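The Night Ferry to Druston

The last ferry to Druston left at ten past nine, and Lejla Stojanović made it with one boot unlaced and a cake tin under her arm. She had run all the way from the tram! She had not run like that since school, and she stood at the rail grinning like a fool while the deckhand pulled in the ropes and the lights of Lomemgate slid away behind them.

It was April and the wind had teeth. She didn't care. In the tin was a honey cake, her grandmother's, nine layers, and it had taken her three tries and most of a weekend's sleep to get it right. The first had burned. The second had come out so flat that her neighbor Ginette Fortin, who never refused a slice of anything, had looked at it kindly and asked if it was a kind of cracker.

But the third! The third was tall and golden and smelled the way the whole apartment used to smell when she was six and not allowed near the oven.

"You're going over for the contest," said a woman on the bench by the life jackets. She had a basket on her knees with a cloth tied over it.

"How did you know?"

"You're holding that tin like a baby." The woman moved over to make room. "Renata Echeverría. Quince tart. I've come second at Druston four times, and I plan to come first before I die."

Lejla sat down. They talked about ovens, and how butter had gone up again, and whether you should ever trust a recipe that says "until done." Renata had grown up in Tremorville, where the bread was terrible and everybody was proud of it. She told a long story about a goat and a wedding cake, and Lejla laughed so hard that she had to put the tin down on the deck between her feet.

Halfway across, the engine coughed and stopped.

It was so quiet all at once that they could hear the water slapping the hull. The captain, Kirsten Sutherland, came out of the wheelhouse wiping her hands and told them it was a fuel line, she'd fixed it before and she'd fix it again, and it would be an hour, so they might as well get comfortable. There were 16 passengers aboard. A few groaned. A small boy asked if they were shipwrecked and looked thrilled about it.
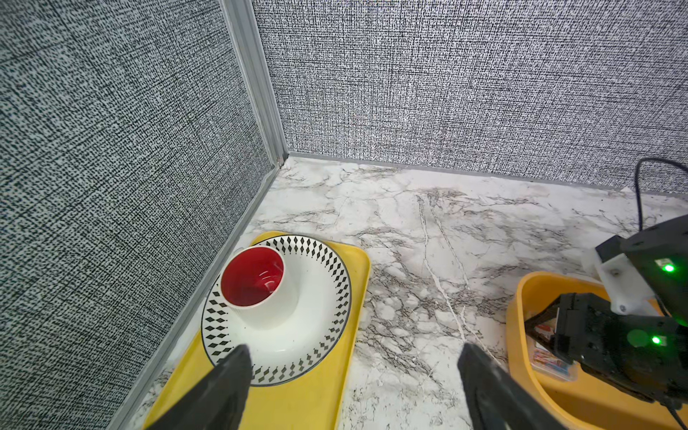 After half an hour the cold had gotten into everyone. The boy had stopped being thrilled and started to cry, in that tired, hiccupping way, and his mother had given him her scarf and her gloves and had nothing left to give him. Lejla looked at her tin. She looked at Renata, and Renata was already looking at her basket.

"Four times second," said Renata. "What's one more year?"

"I don't even have a knife."

"I have a knife. I always have a knife."

So they cut the honey cake on top of the life jacket box, with the deckhand holding a flashlight, and the quince tart right after it. Somebody had a flask of coffee. Somebody else had a bag of oranges and passed them down the bench. A young woman named Aaliyah Charbonneau, who hadn't said a word since Lomemgate, took a fiddle out of its case and played, fast and a little wild, with her fingertips sticking out of cut-off gloves. People stamped their feet, partly for the music and partly for the warmth, and the boy danced with honey all over his chin.

Lejla ate her own slice last. It was good. It was so good! The layers had gone soft in just the right way, and there was the lemon, right at the end, where her grandmother always hid it. She had to turn and face the water for a minute.

"Nine layers," said Renata beside her, with her mouth full. "You would have beaten me, you know. I'd have been furious."

The engine caught at twenty to twelve and everybody cheered, even the captain, who had cake in one hand and the wheel in the other. The lights of Druston came up low and yellow ahead of them. Lejla packed the crumbs back in the tin for the gulls and asked Renata if she knew of anywhere on the island with an oven you could borrow at midnight.

"My cousin's place," said Renata. "How many eggs do you need?"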